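Grollard Two-Finger Gripper and Hokholm Planner: three months at work
Mar 9, 2019

We put the Grollard gripper to work in December at Grondska, where I run the second packing line. It lifts small cartons off the belt and sets them in trays. The Hokholm software that comes with it lets us try each move in simulation before the arm makes it on the floor.

Setup took 10 days, most of it spent in the planner. The menus are slow, and saving a path takes too many clicks. Once a path is saved, though, it stays put. The two flat fingers open wide enough for all but one of our carton sizes, and changing from one size to the next means loading a file.

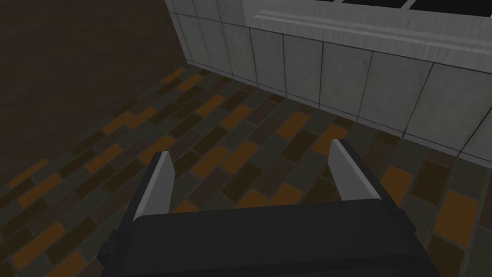

The bigger change has been to the jobs. Packers used to rotate through the lifting station every 40 minutes and were glad to leave it. Two of them now write and test paths for part of the shift, and they got a raise for it. The others check trays and clear jams. Some of them miss the talk at the old station - the new posts are farther apart, and I would plan that differently next time.

We had 67 stops in the first month, nearly all from crushed cartons. The Tagle unit we tried before this one was quicker but needed a technician for every new size.

I would buy the Grollard again for a line with steady sizes. Spare finger pads come only in boxes of 200, so ask for a smaller order before you sign.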